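FOREIGN LANGUAGE FILM: SUBMISSIONS AND EARLY STANDING

The submission period has reached the point at which a first assessment of the international category can be offered. As of 19th August, 12 national selections have been confirmed, and the remainder are expected before the deadline. The notes that follow concern the four titles most often mentioned by readers of this blog.

Sikum remains the strongest contender on paper. It received favorable notices at its February premiere, has secured domestic distribution, and deals with a family inheritance dispute in terms that older voters have traditionally supported. Its running time of 147 minutes may present a difficulty, although longer films have been nominated before.

Fasora is harder to place. The reviews are excellent, but the film is slow and has no distributor at the time of writing. It will depend on the smaller executive panel, which was created to protect films of this type. I have placed it fourth for the present.
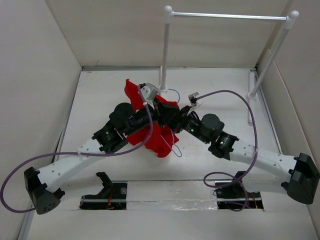
Two robot arms and a red cloth inside a white enclosure.

Dagdag is the only comedy under discussion. Comedies have a poor record in this category, and the campaign has wisely chosen to present the film as a drama with humorous elements. It opened on 298 screens at home and held well in its second week. Commercial success is seldom held against a foreign entry — it is seldom rewarded, either.

Pranedis has yet to be selected by its country, and two other titles are under consideration there. Should it be chosen, it would move directly into my top five. The lead performance has been praised even by critics who disliked the final act, and the cinematography is likely to be considered in its own right.

Current ranking:

1. Sikum
2. Dagdag
3. Pranedis (if selected)
4. Fasora
5. Open

The fifth position will be filled once the autumn festivals have announced their full programs. Readers who wish to submit their own predictions may do so in the comments, with remarks limited to 300 words. The documentary category will be addressed in the next entry.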